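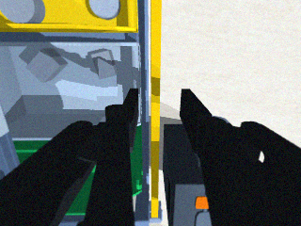
**How often should you sort a drawer of odds and ends?**
Twice a year is plenty for most homes, and I like to do mine in June, when the evenings are long and I can leave everything spread out until bedtime.

## Empty it first

Tip the whole drawer out onto an old sheet and put like with like – screws with screws, string with string, and so on. Give yourself 40 minutes, and don't fret if the first ten go to reading old receipts (mine always do!). A tray with compartments helps a lot, and the plain ones from Kenden have lasted me through two moves.

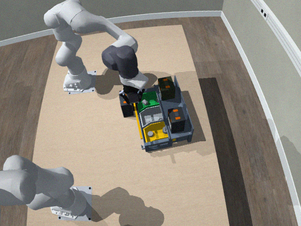

## Put back only what you use

Keep the things you reach for most at the front. Spare keys get a tag, dead batteries go in the recycling jar, and anything you can't name goes in an envelope until next time.

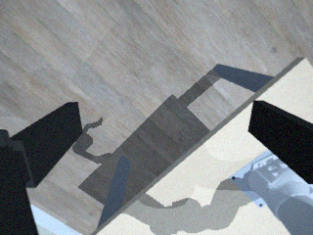
A reader in Astby says she lines her drawer with felt before anything goes back, and that it stops the rattling completely. I tried it with leftover felt from Siliņa and it does help, though you'll want to cut it a little small so the corners don't bunch up.
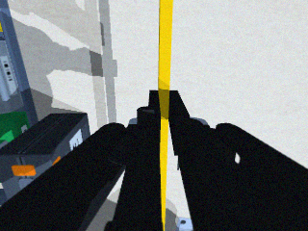

*Yellow on off-white, up close.*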